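Brunton and Fernley Recycling Service: Changes to Household Collection
March 11, 2020
14 shares | 3 comments

The recycling service for Brunton and Fernley will move to a single collection calendar this spring. At present the two towns are served on separate schedules, an arrangement that dates from before the Rivov sorting depot opened. The new calendar applies to all 2,996 households on the register.
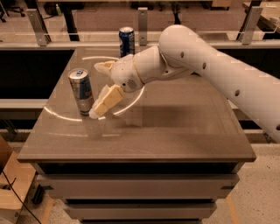
Residents will continue to use the bins they already have. Paper and cardboard should be kept apart from glass, cans and plastic bottles, and all containers should be rinsed before they are put out. Plastic bags cannot be accepted at the depot and should be returned to stores that take them.

Bins must be at the curb by 7 a.m. and brought in by the same evening. Households on the 54 private lanes listed in the December notice should use the shared collection points, which have not changed. Requests for assisted collection must be renewed every three years, and forms are available at both town offices.

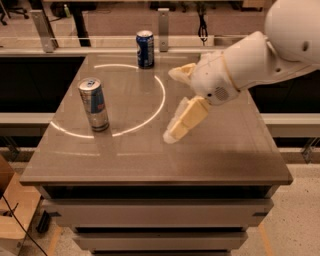
The contract for the route has been awarded to Clikeo for a term of four years. Its crews will leave a printed tag on any bin that cannot be emptied, stating the reason. Missed collections should be reported within two working days.

Printed calendars will be mailed with the next water bill. Additional copies may be picked up at the Fernley library during opening hours.

14 shares | 3 comments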